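The Chair That Would Like You to Slow Down

Design fairs used to sell us the future. Lately they sell us patience. Walk through any of the big halls and you will be told, by a wall or a tote bag or a card tucked under a bowl, that the thing in front of you was made slowly, should be bought slowly, and will reward you over the years in ways that are never spelled out.

The latest to join in is Jasby, the furniture maker whose new collection, Lonwood, is on show in a former seed warehouse through August. There are chairs, a bench, a pair of side tables and a bookcase. Visitors pass through a dim corridor lined with raw wool before they reach any of it. The wool, according to the leaflet, is there to "quiet the body." It made mine itch.

Let me say what is good first. The Lonwood dining chair is a handsome object. It has a low back that catches you in the right place, and the seat is wide enough to sit sideways on, as people do at the end of a long dinner. The joints are clean. The bench is better still, and I went back to it more than once. Whoever drew it has spent time on bad benches.

My trouble is with everything that has been stacked on top of the furniture. The leaflet runs to more words than some museum catalogs. It calls the chair "a conversation with time." It calls the bookcase "a landscape for memory," and it calls the side tables "companions." I put my coffee down on one of the companions and was asked to pick it up again.

Then there is the price. The dining chair costs $2,000. The entry-level version, with a plainer finish and no arms, is $700, and it is shown in the last room, next to the coats. I have no quarrel with paying properly for work done well. But the whole show insists that Lonwood is a return to modest, democratic furniture, and there is nothing modest about six chairs at $2,000 each. Do that math at the kitchen table, on whatever chairs you already own.
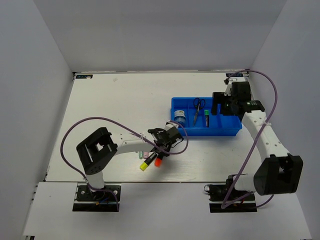

Words by our design correspondent
Filed under: Objects, Opinion

The word doing most of the lifting in all this is "timeless." I would like to see it retired for a while. When a maker calls a new chair timeless, the claim can't be checked. We would have to wait 40 years and see who still has one. What the word usually means in practice is that the chair looks like other chairs we already admire, most of them Scandinavian, most of them from the middle of the last century.

Lonwood leans on that hard. Jasby says the line began with a sketch found in its own archive, dated 1963, and the sketch hangs in a glass case under a lamp. It is a nice drawing. It is also of a stool. How you get from there to a bookcase is left to the visitor, and the card beside it talks about "lineage" and moves on.

A smaller show two streets away makes for a useful comparison. Perunia, a ceramics studio that has started making lamps, has taken over a shop unit and filled it with exactly 2 designs, a table lamp and a floor lamp, in a handful of glazes. There is no corridor. The lamps are plugged in and you can turn them on and off. A typed sheet gives the height, the bulb, the price and what to do if the cord fails.

I don't want to oversell it. The floor lamp wobbles, and the mustard glaze is a mistake. But I left knowing what the lamps were and whether I wanted one – I did, the table lamp, in green – and I hadn't been told how to feel about it.

That repair line on the Perunia sheet stayed with me. At Jasby I asked at the desk what happens if a Lonwood chair leg splits after ten years, given how much of the leaflet is devoted to decades and grandchildren. I was told the chairs are very strong. I asked again, and was given an email address. I wrote to it. The reply thanked me for my interest in the collection and attached the leaflet.

A company that means to be around for the grandchildren could print a price for a new leg. It could say how long it will keep the parts. Those are dull sentences, and they would persuade me more than all that wool.

The last room also holds a reading corner, run with the small press Gentile, where you can sit on the bench and look through a book about the making of the bench. It costs extra. The photographs are lovely, with a lot of shavings and morning light, and I looked in vain for a page with measurements on it.

Lonwood is at the warehouse until the end of August, and entry is free. Go for the bench, and keep hold of your coffee.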